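Why do we keep shoes on a rack?

Hi, I'm Svitlana Fedoruk, and I think about shoes a lot more than most grown-ups do! Let me start with a question. When you come home, where do your shoes go? Mine used to land in the middle of the hall (sorry, Mom), and I tripped over them all the time.

Shoes are sneaky little carriers. All day long they pick up dirt, sand, bits of leaf and sometimes old gum. If you walk through the house in them, all of that comes along for the ride. In lots of homes people switch to slippers at the door, so the floor stays cleaner and their toes stay cozy. 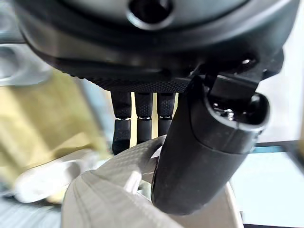 My friend Rukhsana Usmani taught me her 3 rules for putting slippers away, and I still use them. Keep the two together. Point the toes the same way. Put them back in the same spot every time! That last one is the hardest for me, but it saves so much hunting under the couch in the morning. 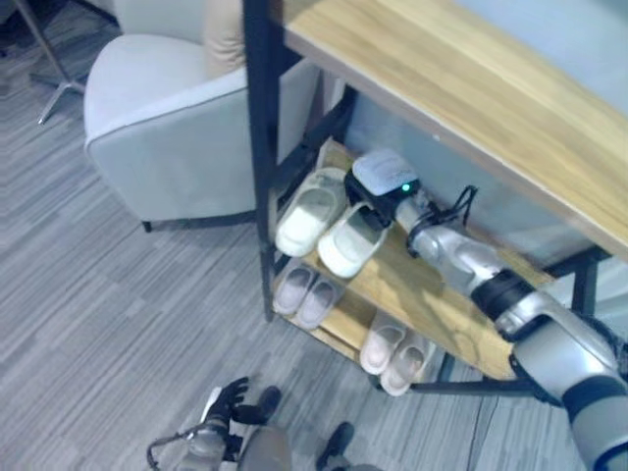
Pairs are a funny thing when you think about it. A left slipper and a right slipper are almost the same shape, only flipped, like your two hands. Mix them up and your feet will complain right away! Keeping one color next to its own color helps a lot. White slippers can have the middle shelf, say, with the pale pink ones down on the bottom shelf. And look between the boards on those lower shelves: they're slatted, so there are gaps. Air can move through gaps, and air is what dries out damp shoes.

Now go check your own hallway. Can you find both halves of every pair?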